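Duty Officer's Diary, Groscombe Surf Life Saving Station

2023-12-02

Opening of the beach

The station was opened at the usual hour and the flags were placed between the north steps and the boat ramp. The water was clear to the second sandbar, with a light offshore wind and a low swell. Rescue boards were checked and the radio was tested with the tower. The handset on channel 3 was again weak past the headland, as reported in October, and I have asked once more that it be replaced.

The tally board was reset at opening. It stood at 442 visitors when the morning shift handed over, the highest morning figure of the season so far. Parking on the upper road was full well before that, and drivers were directed to the field behind the sports ground.
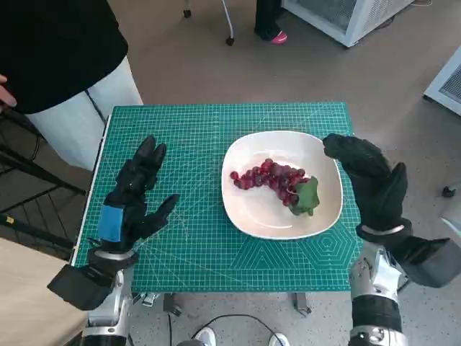
Sighting off Flanagan Point

A paddler came ashore shortly after the handover and reported a large fin beyond the outer bar, moving slowly toward Flanagan Point. I asked him to repeat the account to Josphat Okoth, who was on duty in the tower, so that both of us would have it directly. Josphat then found the animal with the fixed glasses and kept it in view for long enough to rule out a dolphin. A second fin was seen soon afterward, closer to the rocks.

The siren was sounded and all swimmers were called in. The water was cleared without injury. Two teenagers on a foam board were slow to respond and were brought in by the inflatable. They were spoken to politely, and their parents were informed. The red flags were then raised and the closure signs set out at both entrances.

The station launch, Sorent, left the ramp with a crew of two and followed the line of the outer bar. The crew confirmed 2 sharks, the larger of them some ten feet in length. Neither showed any interest in the launch. No species is entered in the log, as the crew were not in agreement on the matter and I prefer to leave the space blank. The district office was informed by telephone and asked us to keep the beach closed until a full hour had passed without a sighting.
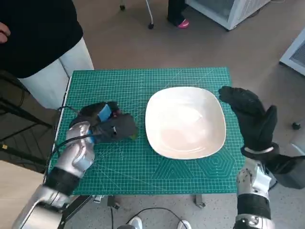
The hour had to be started again when a dark shape was reported near the swimming enclosure. The launch returned to look and found a bed of drifting weed. Members of the public were patient on the whole. A few asked for the return of their parking fees, and I referred them to the council desk.

The beach was reopened in the late afternoon, with the flags moved south and swimmers asked to remain inside the inner bar. Most families had gone home by then. Sorent came in with the fuel gauge low and was refilled from the Drikex drum, which will need to be reordered before the holidays. Her starboard fender is split and has been entered in the repair book as item 98.

Josphat has written up his own account and signed it. I have placed it with the log – the district office will want both on file. I have also asked that the morning shift take the launch along the outer bar before the flags go up tomorrow, and that the paddler be telephoned and thanked.

Station locked, siren key returned to the cabinet.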